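Print this thread | E-mail this thread

1/ Notes on sorting tableware for a small noodle counter at closing. Scope: spoons, chopsticks, bowls, side dishes, serving trays. Knives and pans are a different station and a different argument.

2/ One bin per class of item. Color matters more than labels, which peel off in the dishwasher by November. We run a brown bin for spoons, a blue one for chopsticks and a larger pale one for bowls and dishes.

3/ The serving tray gets parked in front of the bins at the sorting station. Everything comes off the tray before the tray itself goes anywhere. 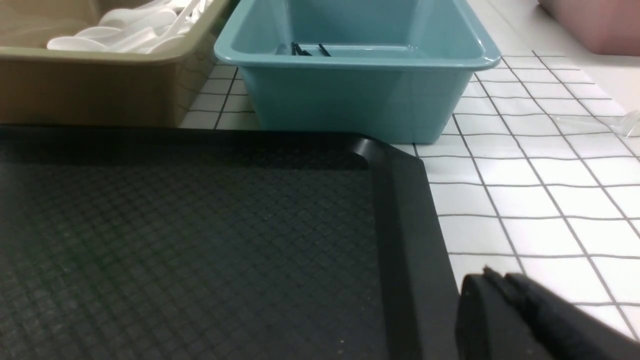 Tray in front, white spoons in the tan bin behind it.

4/ On the tray: a textured base holds crumbs. A flat wipe skates over the raised squares. Use a soft brush, one pass along each diagonal, then rinse. Check the inside corners of the rim with a fingertip.

5/ Spoons can go in as a heap. I tried all-handles-one-way for a while at the old Kemia kitchen. It added nearly 6 minutes to closing and the opening shift tipped them out anyway.

6/ Bowls cannot go in as a heap. Glaze on glaze chips at the foot ring first, then at the rim. Limit is two to a stack. Set the second one down, don't drop it, and don't twist it to seat it.
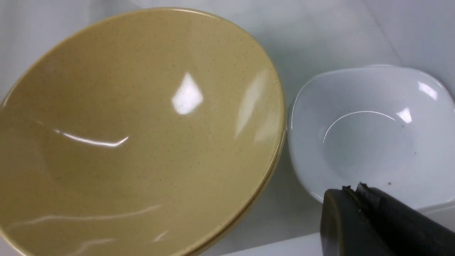 Shota Minami
Front-of-house operations, Fliren

7/ Speckled glaze hides food film well. Brown dots on a yellow-brown ground are exactly the wrong background for spotting dried broth. Tilt the bowl under the overhead light and look at the reflections. A clean glaze gives a reflection with a hard edge. Film gives a dull patch.

8/ Run a thumb around the inner wall as well. If it drags, the bowl goes back to the sink.

9/ Small square dishes go flat on the floor of the bin, beside the bowls. Never inside a bowl. The corners are what mark the glaze, and a white dish on the floor of a pale bin is easy to miss, so look before you put a bowl down.

10/ Chopsticks lie flat on the floor of the blue bin. Pair by length before they leave the bin. Ours come in lengths of 24 and 26 cm, and a mismatched pair gets noticed by every customer who picks it up.

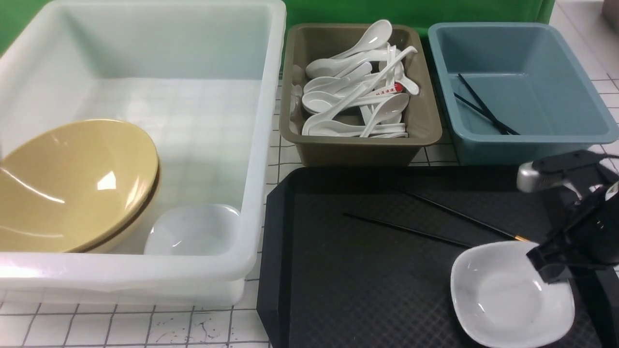

11/ Bin order

Bowls on the left, spoons in the middle, chopsticks on the right, tray in front. I set it up for a right-handed sorter. Left-handed staff at the Wainwright branch mirror it and have had no trouble. Pick one order per station and leave it alone.

12/ Printed spoons: if you have a few with red on the handle mixed into a plain white set, they can share the bin. Pull them when you lay a table. The print wears faster than the spoon does.

13/ Bin washing is weekly for spoons and chopsticks, daily for the bowl bin. Dry upside down on a rack. Rolled rims hold water underneath, so shake them before they go back on the counter.

14/ Next thread is shelf heights.

Comments

lanusitz_canteen: Same order here, except our trays stand on edge in a rack at the far end. Do you stack yours wet?

Shota Minami: No. Wet trays stick together and the bottom one smells by morning.

potwash_dee: Two bowls per stack is conservative. We go to 6 with paper between.

Shota Minami: With paper, fine. We stopped buying the paper.

greta.k: What brush for the diamond texture? Mine is too stiff and leaves scratches.

Print | E-mail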